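From: Salamatu Obi
To: farnadton-makers list
Subject: Re: [farnadton-makers] backdrop paint, and the May open evening

Hi all, quick one between things, sorry if it's choppy.

Hashini Sultana wrote:

> Has anybody settled what we're painting the backdrop boards with? I did one
> test board with the leftover wall paint from the Surnen job and it dried
> with a shine on it, you get a hot spot right in the middle of every
> picture. Also two of the boards have warped since winter. I can bring them
> flat under the van mats but I can't fix them, I don't have the clamps.
>
> Second thing, do we want all of them green? I thought the small table was
> staying gray. The jewelry people hated green last year, everything silver
> came out looking seasick.
>
> And who has the key to the paint cupboard??
>
> Hashini

Key is on the hook behind the kettle. It was with me, I put it back this morning, my fault.

Paint. Please don't use the Surnen stuff, it's an eggshell and you will never get the shine out of it. I sanded one of those and it just went shiny in a different way. What worked for me is plain flat emulsion, the cheap kind, mixed at the counter at Stamatopoulos. Ask for flat, then check the lid, becuase they gave me satin once and swore it was flat. Two thin coats with a foam roller. Short nap if you can't get foam. Brush leaves lines and the lines show up as soon as the lamp is off to one side.

Warped boards - wet the hollow side with a sponge, lay it hollow side down on the floor, weights on top, leave overnight. I've got clamps but you don't need them for this. Then prime BOTH sides. That's how they warped in the first place, we only ever painted the fronts.

Gray for the small table, agreed. Hashini is right about the jewelry. Silver picks up whatever is next to it. Green for the large boards though, the pottery and the knitting both look good on it and the woodturners asked for it again.

Other stuff in no order:

Lamps. We have four that work and one that buzzes. The buzzing one is fine for the coat rack, not for photos. Please don't mix the warm bulbs and the cold bulbs on the same table, you can't fix it later, half the bowl comes out orange. I put tape on the boxes, W and C.

Cables. Last time there was one across the doorway and I went over it with a tray of cups. Run them up and over or round the back wall.

Money. Paint fund stands at 50 after the primer. Zuvance invoice for the table hire is still open, I'll chase.

Pictures from last year. I went through the whole shared folder, 3,256 files and a lot of them are the same teapot. If you were in a hurry and uploaded everything, please go back and pick your best 14. Name them with your own name first, then the object. Not "final", not "final new".

Now what I need from people before the open evening. Reply to the list or just to me, don't mind which.

1. Which table you want, large or small. Large ones go to whoever has tall things. If you had a large one last year and only used half of it, be nice.

2. Background color. Look at your thing up against the green before you say yes. White and pale pieces hold their edges on it, silver is a gamble, anything mossy just sinks. For a white thing with some bare metal on it, this is the sort of separation I mean:
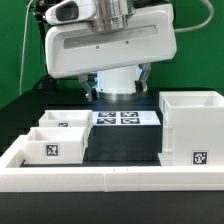 3. Whether you can come early to set up. Doors at 6, I'll be there from 4 with the rollers and a flask. Could use 2 more people for the boards, they're awkward more than heavy.

4. Anything you need to plug in. Say so now please, the sockets on the window side trip if you put the urn and a heater on together.

5. Labels. Same card as before, handwriting is fine, big enough to read without picking the thing up. Price on the back if you don't like it on the front.

Not sorted yet: the parking, and wether we get the back room as well. I'll post when I hear.

Hashini, bring the warped ones Thursday-ish or whenever you're passing, side door is open till 5 most afternoons. If I'm out just lean them in the hall, hollow side to the wall, and text me.

Have to run, the roller tray is drying out

Salamatu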